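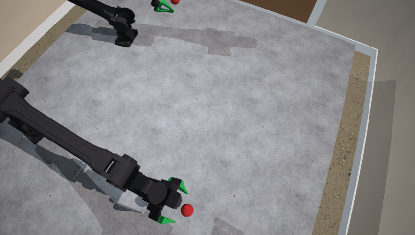 Both arms in the sim, near one open with the ball just off the fingertips

Near arm stops short of the ball, far one seems fine – where would you look first?

umness_jo
Hello all, first proper post after lurking since April. I've got a two-arm cell I've been setting up in simulation before I let it loose on the real pair, and I've got myself stuck. Screenshot's at the top. Green fingers, red ball for each arm, nothing fancy. The near arm is the one giving me grief. I send it to its pre-grasp pose, the gripper opens nicely, and then when I ask it to move in and close it shuts on fresh air. The ball doesn't budge. The far arm runs the same script with its own ball and picks up nearly every time.

Out of 400 runs the far arm got 378. The near arm got 17. So it isn't totally dead, which is almost more annoying!

Things I've tried: restarting (of course), slower approach, putting the ball's friction up. I haven't touched the base positions because I measured those off the real bench and I'm fairly proud of them.

Jeptoo

sprocketandson
Friction won't help you if the fingers never touch the thing. Leave that alone and put it back to whatever it was.

My money's on the tool point. Is it set at the fingertips or back at the mounting face? If you swapped to those pointy green fingers after you did the near arm, it could easily be using the length of the old ones.

umness_jo
Ooh. I did swap fingers! The old ones were stubby square things. But I thought I'd changed it for both. Will check tonight.

CtiborS
I disagree with sprocket, a bit. If the finger length was wrong you would miss by the same amount every time, and you would get zero, or close to it. 17 good ones tells me something is moving about. Do your balls start in the same place each run or do you scatter them?

umness_jo
Scattered, a little patch in front of each arm.

sprocketandson
Well there you go then, a fixed error plus a scattered ball gives you exactly that. Now and again the ball lands where the wrong aim happens to be right. Doesn't need anything moving about.

CtiborS
OK, that is fair, I had assumed a fixed ball. I still would not start with the tool point. I would start with the base. Two arms, one bench, and she measured by hand. If the near base is turned by even a small angle then the miss gets bigger the further it reaches, and that long link is reaching quite far across in the screenshot.

So, a test that separates us. Put the ball close to the base, run it, then put it far out, run it. Same miss both times = tool point. Growing miss = base angle. And switch the scatter off while you do it, or you will be chasing it all night.

Ctibor Šťastný

pelican_dave
Can I throw in the boring one? Check which ball the near arm is being told to go for. On our Trevero cell at work we had both arms reading the same part position for a fortnight. One looked brilliant and the other looked drunk.

sprocketandson
Wouldn't it be heading off towards the other end of the bench, Dave? It's right next to its own ball in that picture.

pelican_dave
It's at pre-grasp in the picture. Depends if pre-grasp is worked out from the ball or just a saved pose. Jeptoo?

umness_jo
Worked out from the ball, so I think I'm safe on that one, but I printed the targets anyway and they're different, and they match where the balls are. Thanks Dave, good one to rule out.

Did Ctibor's test. Close in, the tip goes 11 mm past... no hang on, I had the sign backwards. Let me do it again after tea.

umness_jo
Right. With the scatter off, the miss is the same close in and far out, and always along the direction the gripper is pointing. So sprocket wins? I opened the near arm's file and the tool point was still the stubby fingers. I had two copies of the file in two folders and I'd edited the wrong one. I feel a proper wally.

sprocketandson
Ha! Everybody's got two folders. Delete one. Not rename it, delete it.

CtiborS
I accept defeat on the base. But please do not copy your simulated base positions to the real arms without touching off some points first. Take a pointer in the gripper, three marks on the bench, drive each arm to all three, and see if they agree with each other. The simulator will always believe your tape measure. The bench won't.

umness_jo
I used a steel rule, I'll have you know! But yes, will do. Does it matter where the marks go?

CtiborS
Spread them as wide as both arms can comfortably reach, and not in a line.

benkirane_fan
Bit off topic but are you checking the arms against each other for collisions? I had a pair from Benkirane set up like this and the elbows kissed on the way home, in sim it just looked like a wobble. On the real ones it cost me a wrist cover and a very quiet afternoon.

umness_jo
Only at the grippers so far. Where did you put your limits?

benkirane_fan
I gave each arm its own half of the bench and only let one into the middle at a time. Slower, but I sleep. Loads of people will tell you it's overkill.

sprocketandson
It's overkill. You lose half the point of having two arms. Add the elbows and the long links to the collision check and let them get on with it.

benkirane_fan
Told you :)

umness_jo
I think I'll start with the halves and get braver later. My friend Sora is lending me a hand with the real pair and I'd rather not break anything with a witness there.

Fixed file is in and another 400 are running now. Will post the near arm's number when it's done – far arm hasn't been touched so I'm expecting the same from that.

pelican_dave
Put the friction back first!

umness_jo
...stopping the run. Back in a bit.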